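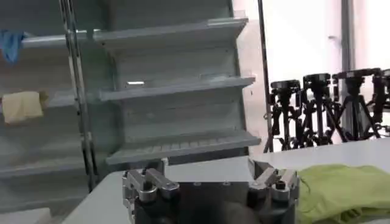

# The Shirt at the Bottom of the Drawer

The Irneler 10K starts outside the old post office in Sedgwick, goes out along the river, and comes back past the high school. It is not a big race. Last year it had 496 finishers and 535 shirts, and the difference is in three cardboard boxes in a storage unit on Mill Street, along with the leftovers from the years before.

The boxes hold mostly smalls and double XLs. Race shirts are ordered in a curve, with a few at each end and a pile of mediums and larges in the middle, and the curve is always wrong. The order goes to the printer in February, seven months before the race and long before most people have signed up. Whoever places it is guessing how many strangers there will be and how wide they are.

I have 13 Irneler shirts. I wear two. One is from the year I ran with a cold, and it's soft enough now that you can see light through the shoulders. The other is gray and says nothing on the back, which I think was an accident.

Most households in this part of the county have a drawer like mine. The shirts come from bank openings, blood drives, 4-H, family reunions, vacation Bible school, a cousin's failed landscaping business. They're too good to throw out and not good enough to wear to the store. They get slept in and painted in. Eventually the neck goes and they are cut up for rags, and cotton jersey makes a very good rag.

## How a free shirt is made

The shirts for the Irneler are printed at Zolten Screen & Sign, in a low building behind the feed store. The blanks come in flat, by the case, a dozen to a bundle. A shop like Zolten doesn't make shirts and doesn't choose them either, beyond offering a customer three grades. The cheapest is a stiff tube of cotton with no side seams. The middle one is ring-spun, with a smoother yarn, and costs about as much more as a cup of coffee. The top one is a blend and drapes well and hardly any charity event ever picks it.

Printing is the quick part. Each color in the design needs its own screen, and each screen has to be coated, exposed, rinsed and lined up with the others. Once that's done, the press goes around and a shirt comes off every few seconds. This is why a printer will push you toward one color. It is also why a run of 24 shirts costs so much apiece and a run of several hundred costs so little, and why every organizer in the world orders too many. The last hundred look nearly free on the quote.

Ink matters more than people expect. The thick plastic kind sits on top of the cloth and holds its color for years, but it makes a stiff square on your chest that doesn't breathe. Anyone who has run six miles in August with a sponsor grid on their sternum knows the square. Water-based ink soaks in and can't be felt after a few washes. It fades sooner, and it looks weak on dark cloth unless the printer takes some trouble.
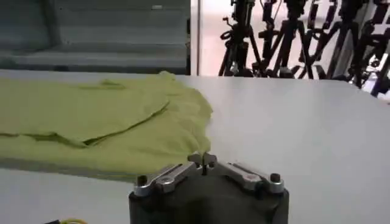

Color is its own argument. White is cheapest and shows everything. Black sells if you're charging money. For a giveaway, planners like something bright, partly so that the people in it can be found in a crowd and partly so that nobody mixes it up with last year's. The Irneler has been through orange, royal blue, two yellows and a maroon that bled pink onto everything it was washed with. There were complaints about the maroon for years. A few people still bring it up at the start line.

The back of the shirt is where the money is. On a typical event shirt the sponsors pay for all of it, and their logos are sized by what they gave. A dentist might buy a two-inch square. Clendero Tire has had the top line across the shoulders for as long as I've been running, and I couldn't tell you whether that has sold a single tire. I did buy my last set there.

## Where they go after

What people can't use, they donate. At the thrift store in Sedgwick the event shirts have their own rack, at the far end past the bathrobes. They are sorted by color, not by size, and cost a dollar. Some sell to parents who need something for a messy week at camp. Some sell to people who just need a shirt. Teenagers buy the oldest ones, especially if the business on the back has closed.

The rest are baled. A textile buyer comes through with a truck and pays by the pound, and the price is low enough that the store treats it mainly as a way to clear the floor. From there the shirts are graded again. Good ones may be sold abroad as clothing. Worn ones are cut into wiping cloths for garages and machine shops, and the poorest are shredded for padding and insulation. A light-colored cotton shirt makes a better wiper than a dark one. A big print down the front makes it worse, since ink doesn't absorb anything, and so the stiff square causes trouble right to the end. 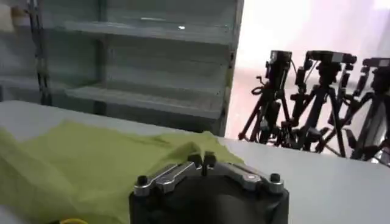

**Page 118**

Some races have stopped giving shirts by default. The runner checks a box at sign-up and pays a few dollars less without one. Others hand out socks or a pint glass, which creates the same problem in a different cupboard. The Irneler tried the checkbox two years ago. Plenty of people said no to the shirt and then asked for one at the table on race morning, when they saw other people carrying theirs. They were given one out of the extras. It was the only year the boxes on Mill Street came out even.

The checkbox was gone the following year. The reason given was that it confused the sponsors, who had been told a number and wanted that number.

If you want to do something with your own drawer, a T-shirt quilt takes fewer shirts than you would think, and the fabric store will sell you the iron-on backing that keeps the jersey from stretching. Put the backing on before you cut. Trim well outside the print, keep the iron off the ink, and save the sleeves for patches. A plain one is a good place to practice.

This year's race is on 6th September. The shirt is green, one color of ink on the front, middle grade. Sign-up is at the library or at Clendero, and the form still asks for your size.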